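Startseite
Spielküche
Ratgeber
Häufige Fragen
Kontakt

Häufige Fragen zur Spielküche und zum Zubehör

Stand: 5. März 2024

Hier finden Sie Antworten auf Fragen, die uns im Laden und per E-Mail regelmäßig erreichen. Zuständig für den Bereich Spielküche sind Negin Bahrami und Siamak Bakhtiari.

Ab welchem Alter ist das Zubehör geeignet?
Maßgeblich ist die Angabe auf der Verpackung. Die meisten Geschirrteile und das Spielobst in unserem Sortiment sind ab drei Jahren freigegeben. Einzelne kleine Teile, zum Beispiel Beeren oder Obststücke, gehören nicht in die Hände jüngerer Geschwister.

Passt das Zubehör in jede Spielküche?
Geschirr und Lebensmittel sind an keine bestimmte Küche gebunden. Bei Pfannen und Töpfen sollten Sie den Durchmesser der Kochfelder messen. Für die Küche Vultwood gilt: Die Ablage ist 21 cm tief, größere Geräte stehen dort über. Die Küche Stollia hat eine tiefere Arbeitsfläche.

Kann ich Teile einzeln nachkaufen?
Ja. Obst, Gemüse, Flaschen, Becher und Siebe gibt es einzeln. Besteck verkaufen wir nur im Satz. Ein abgebrochener Griff oder Drehknopf an einem Spielgerät lässt sich nur ersetzen, wenn der Hersteller das Teil führt. Schicken Sie uns in diesem Fall bitte die Artikelnummer.

Wie reinige ich die Teile?
Teile aus Kunststoff mit lauwarmem Wasser und etwas Spülmittel abwaschen, danach auf einem Tuch trocknen lassen. Bei hohlen Teilen darauf achten, dass kein Wasser im Inneren bleibt. In die Spülmaschine nur, wenn es in der Anleitung ausdrücklich erlaubt ist. Holzteile feucht abwischen und nicht einweichen. Geräte mit Batteriefach dürfen nicht unter fließendes Wasser.

Darf aus dem Spielgeschirr gegessen oder getrunken werden?
Nur dann, wenn der Artikel als lebensmittelecht gekennzeichnet ist. Für den Großteil des Zubehörs trifft das nicht zu.

Wie viel Zubehör ist am Anfang sinnvoll?
Eine Pfanne, ein Pfannenwender, ein Sieb, Teller und Becher sowie ein paar Lebensmittel reichen für den Einstieg. Unsere Kollegin Mitra Ansari empfiehlt, einen Teil in einer Kiste aufzubewahren und alle paar Wochen zu tauschen. Ein Spielgerät, etwa Ofen oder Toaster, kann später dazukommen. Prüfen Sie vorher, ob es neben der Spüle noch Platz hat.
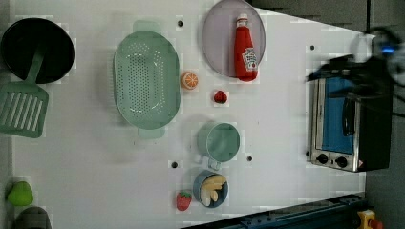
Spielzubehör mit Pfanne, Sieb, Becher, Obst und kleinem Ofen

Wie bewahre ich die Kleinteile auf?
Bewährt haben sich flache Kisten mit niedrigem Rand. Unsere Kiste Rirnetti fasst je nach Inhalt rund 83 Teile und passt unter die meisten Spielküchen. Geschirr und Lebensmittel am besten getrennt einräumen. Ein Foto an der Kiste hilft Kindern, die noch nicht lesen.

Nehmen Sie gebrauchtes Zubehör zurück?
Vollständige Sätze der Reihe Nazari nehmen wir im Laden an, sofern sie sauber und unbeschädigt sind. Sie erhalten dafür einen Gutschein. Einzelteile und Artikel anderer Reihen können wir zurzeit nicht annehmen. Im Februar eingereichte Sätze sind geprüft, die Gutscheine liegen an der Kasse bereit.

Liefern Sie auch an Kitas?
Ja, auf Rechnung. Ab einem Bestellwert von 200 Euro entfallen die Versandkosten. Angebote für Einrichtungen erstellt Bijan Akbari. Bitte geben Sie bei der Anfrage die Zahl der Gruppen und die gewünschte Lieferadresse an.

Ihre Frage ist nicht dabei?
Schreiben Sie uns über das Kontaktformular. Wir antworten in der Regel innerhalb von zwei Werktagen.

Zurück zur Übersicht
Versand und Zahlung
Impressum
Datenschutz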